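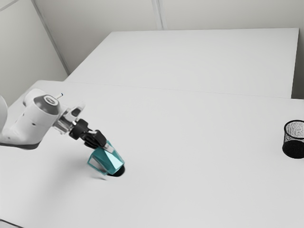

Feb 1, 2022

Gripper day at last! I got in before eight, made a coffee I then forgot to drink, and had the sim up and running by the time Umut Tuncer dialed in. We've been arguing about Vikmont versus Javum since December and I was so ready to stop arguing and start pinching things.

The faceted teal block is still my favorite test object. A cube tells you very little, any gripper can hold a cube. With all those angled faces the fingers have to find two that more or less agree with each other, and if they don't, the whole thing squirts out sideways like a watermelon seed. Same arm, same white tables, same controller for both grippers, and I left the mesh cup over on the right where it always is so the planner has something to steer clear of.

2767 grasps in total before lunch. Vikmont ran 1541 tries and Javum never got that far, because the Javum model kept throwing a joint limit warning and I had to restart it over and over. (My fault, I had the old wrist offset in the config. Fixed at 11:40. Grr.) So the numbers aren't even yet and I'm not going to crow about them. But the Vikmont fingers are lovely on tilted grasps! They come in at a slant, catch the block near the top, and it hangs there at its funny angle without spinning. I watched the replays far longer than I needed to.

Javum is quicker to close, I'll give it that, and Umut thinks softer fingertips would fix most of the slipping. He wants friction turned down for both before we believe any of it. Fair. I had it set pretty generously – probably too generously for polished facets – and I'd like to see who complains first.

Also tried the Altton controller for 31 runs at the end of the day, just to see. Smoother coming down to the table, a little slow to settle at the bottom. I like it more than I expected to. Umut doesn't, he says it feels sleepy.

Tomorrow: lower friction, rerun Javum from scratch with the right offset, and write back to Sartori about the fingertip shapes, they've been waiting since last week. Need to clear some disk space too, the logs are enormous. Home by seven, leftover soup, still thinking about approach angles.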